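9 January 2024
By Bernadette Haverford
14 shares | 3 comments

Section 4. Entering Match Results

1. Sign in to the Dindora league portal and select the fixture.

2. Enter the final score for both legs. Aggregate totals are calculated automatically. 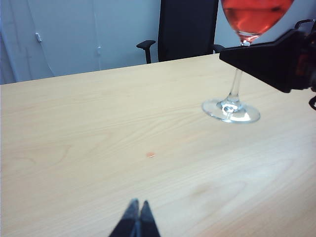
Page 10

3. Record each substitution. The portal accepts up to 5 per team.

CAUTION: Results locked by the referee cannot be edited by club officials.

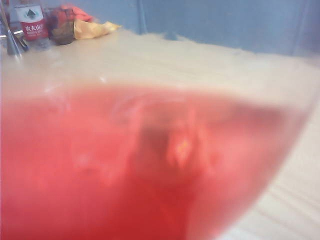
4. Attach the match report. Reports of over 800 words are returned to the club.

Note: Pavatdale and Likberg clubs submit abandoned matches on Form 396, addressed to Sunita Iwasaki.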